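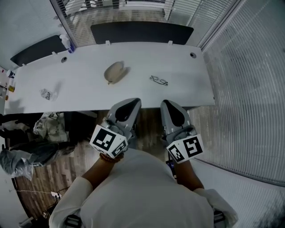 Wipe first and sort later is the wrong way round, wrote one reader from Clulten after our August page, you only end up cleaning round the clutter and then doing it all again. I've been thinking about it ever since, mostly with a cloth in my hand, and I have to admit the reader has a point! I've always been a wiper-first. There's something so cheering about seeing a white desk come up bright that I can never wait.

So welcome back to Desks of Dutasside, the page where we look at ordinary desks in the middle of an ordinary clear-up. We've got a window desk to enjoy, and I've let myself go on a bit longer than usual about it, as window desks are my favourite kind.

Window desk, morning, Dutasside

A white top, white blinds, a spray bottle in the far corner and a handful of small things still waiting to find a home. I love a desk at this stage. The folded glasses, the soft-looking beige oval (a little case or pouch, I think) and the crumpled plastic bottle all have completely different futures ahead of them, and that's half the fun of tidying.

The glasses

Thin dark frames, folded and lying flat. Glasses are the one thing I'd never tidy for somebody else. Move them 15 centimetres and their owner will be patting every pocket for the rest of the morning. If they do have to shift while you wipe, put them straight back on the same spot, or into a case if there's one going.

The bottle

Lying on its side and nicely squashed already! Bottles are the easiest win on any desk and I always do them first, lids back on, straight to the recycling. Our bin on the landing gets emptied before 11, so I try to have a sweep round before then. Label on or off, it all goes in the same bin with us, but do check your own.

The small things on the left

A little white cup and a small amber-coloured jar, with something small and orange just below. Every desk has a colony like that along one side. Mine has hand cream, a stapler with no staples and a lemon-shaped eraser I'm far too fond of to move. A shallow tray is wonderful for this. I use the lid of a Kabbaj biscuit tin, which is exactly deep enough to stop things rolling about and shallow enough that I can't hide post in it.

The dividers

Black panels behind a white desk look terrific, very smart, but oh, they show the dust. A dry cloth along the top edge, then down each face, then do the desk afterwards so that whatever falls gets picked up. I did mine in the wrong order for years.

The cable holes

Two round ones, left and right, towards the back. Please give them a going-over now and then! Crumbs adore them. I run a dry pastry brush round the rim (a kitchen one, long retired) and then a barely damp cloth. If you've got no cables going through, a cover that fits is a lovely small treat for a desk, and pens stop vanishing overnight.

The window and the blinds

What a lot of window, and there's a white sill too. Slatted blinds want closing one way, dusting, then closing the other way and dusting again, and an old cotton sock over your hand beats any gadget I've bought. The sill I'd keep bare if I could. I never can, there's always a plant.

What I use on a white top

Warm water in a spray bottle with a tiny drop of washing-up liquid, sprayed on the cloth and never on the desk, and then a second cloth to dry. For tea rings I use a dab of Condari paste, left for a minute and rubbed off gently. Nearly 900 of you voted in the cloth poll and old tea towels won by miles, which delighted me. Cut into quarters, they're the perfect size.

From your comments

I keep a shoebox for things I can't decide about and empty it once a month. The desk stays clear and the box is a disgrace.

Put me down as sort first, wipe second, glasses last of all. The whole job takes me 15 minutes, less if the radio's good.

Could we have more window desks please? Mine faces a cupboard and I live through this page.

Does the sock trick work on wooden blinds? (It does, only keep it dry. I've tried it on the ones at home and they came up beautifully.)

Lovely to see black and white together. We had beige everything at the Clulten office until last spring and I could never tell what was dust and what was desk.

Sending in your own

Any desk is welcome, big or small, home or work, and halfway through is much nicer to look at than finished. Tell us what you clear first and what you always leave till last. There are 40 desks in the queue at the moment so it may be a little while before yours comes up, but I read every note that comes in, usually with a biscuit. Next up is a corner desk with drawers, and I can't wait to get into those drawers!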